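Shared workshop's kitchen robot still has plenty to prove

CARROLL – The two-armed kitchen robot being put together at the Flatska shared workshop has a name, a parts list and a budget that has already been revised once. What it does not have yet is a supper to its credit.

Members of the workshop opened the doors on 6th January to show where the project, called Notness, has got to. Most of the evening was spent at a screen. The build team is working through its hand control in simulation before trusting the same commands to the hardware on the bench, where one arm is bolted down and the other is waiting for a wrist joint.

The group set itself a budget of $2640 when it started in July. Spending now stands at $3848, according to a sheet taped up by the door, and that figure leaves out the second hand. The team says the overrun comes from motors that were too weak and had to be replaced. It may well be so, but the original plan listed those same motors as "proven." 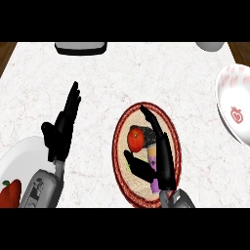
By a staff reporter

On the simulated counter, Notness has a pair of black, many-fingered hands, a marble top and some groceries to deal with. The right hand is spread over a woven placemat, with a can between two of its fingers and a tomato close by. The left is held upright, off to the side of the mat. It looks the part. Whether it carries over to a real kitchen is another question, and visitors asked it more than once.

Marble in a computer is exactly as slippery as somebody types in. A tomato there does not bruise unless it has been told to, and in the current version it has not. The team says softness will be added later, along with spills. No date was given for either.

The control software is Drorkeo, a package written by two of the members and shared free with anyone at the workshop who wants it. They ran a set of 30 attempts at lifting a can during the open evening and logged 27 as successes. That sounds good until you read the rule printed at the top of the log, which counts a lift as soon as the can leaves the mat. Setting it down again is not scored. Nor is pouring, opening or anything else a cook might want done with a can.

A few people in the room defended the approach, and they have a point. Broken fingers are expensive, and a crash on a screen costs nothing but a restart. Several home builders have wrecked a good arm by skipping that stage.

Still, the sign-up page promises members a machine that will "help with weeknight cooking" – a large claim for something that has yet to touch a real pepper. The workshop says the wrist joint is on order and that the bench arm will be tried with empty cans first. Members can watch the next session from the mezzanine. Dinner is not included.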